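Lorkden Bench Top, Slatted Aluminum, Full Size

Sold by Trolero Workshop Supply
Ships flat in one carton. Legs and frame sold separately.

We have carried slatted bench tops from three makers and sent two of them back. The usual claims for this kind of surface are that it is perfectly flat, that it will never scratch, and that you can bolt anything to it. None of the three is true of any top we have tried, this one included. What follows is what we found after using the Lorkden in our own repair room for 7 months, mostly under desktop computers, with the odd printer and one very heavy amplifier.

What it is

A set of aluminum slats joined side by side, finished in white. The gaps run the long way. You can order it finished in plain metal as well, but the lead time is longer and Lorkden has missed it twice, so we don't keep that version in stock.

The maker rates it at 300 pounds spread over the whole top. We would like to know how they tested that, and we asked, and got the brochure back. Our own heaviest load was well under it and the slats didn't bow that we could measure. Put all the weight on one corner of a cheap frame and you will have a problem with the frame first.

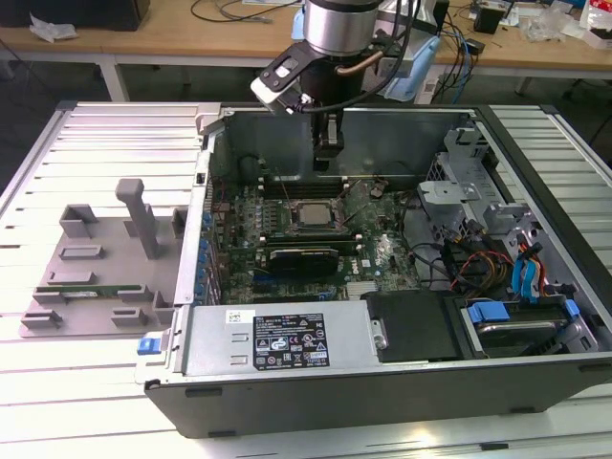 Taking a desktop tower apart is what most people buy this top for, so we'll talk mainly about that. A tower is far easier to work on lying down with the side panel off, and the question is how much it slides when you lean on a stubborn connector. On bare slats, it slides some. A full-size case with the power supply and drives still in it, like the dark gray one with the DELL board, has enough weight to stay put for ordinary jobs such as lifting out a card or moving light blue SATA cables out of the way. A stripped case does not, and you'll want a rubber mat under it. Lorkden sells a mat. So does everybody else, for less.

The gaps

They are good for clamps and for tie-down straps. They are also good at swallowing screws. Drive carriers and power supplies are held in with small hardware, and a screw that rolls off a bracket will find a gap sooner or later. The sales sheet describes the gaps as "debris channels," and we have spent a fair amount of time with a magnet on a stick getting debris out of them. Keep a tray next to the case. If you do a lot of laptop work, where the screws are smaller still, we'd steer you to a solid top instead.

The finish

White shows everything, which we like for finding parts and dislike for every other reason. Steel case edges leave gray marks. Most wipe off with dish soap. The ones that don't are scratches, and ours has plenty. Lorkden calls the finish "lifetime" without saying whose.

Static

Do not assume a metal top is a grounded top. The white finish gets in the way of a good connection, and there is no ground stud in the carton. You can add one to the underside where you've sanded back to bare metal. Use a proper wrist strap either way. We have seen this top listed elsewhere as "static safe" and we can't find anything from the maker that backs it up.

Frames

Fits the Hasthorpe fixed frame with the bolts supplied. Fits the Hasthorpe crank frame too, but two of the holes on ours needed opening up with a drill. The Hrytsenko folding frame is listed as compatible and technically is – it rocks, though, and we stopped selling the two together.

In the carton
Slatted top, one piece
End caps, one pair
Bolts and washers for a fixed frame
Instruction sheet (drawings only, and the third drawing is upside down)

Not in the carton
Frame or legs
Mat
Ground stud
Any kind of tool

Warranty and returns

Lorkden covers the slats against bending for 3 years. The finish is excluded, in spite of the word "lifetime" mentioned earlier. Returns come back to us, unbolted and in the original carton, and we charge freight on anything that has been drilled. Keep the foam corners. A top shipped back without them usually arrives with a dented end, and the carrier won't pay for it.

Stock is low until the March delivery. Orders placed before then ship in the order we receive them.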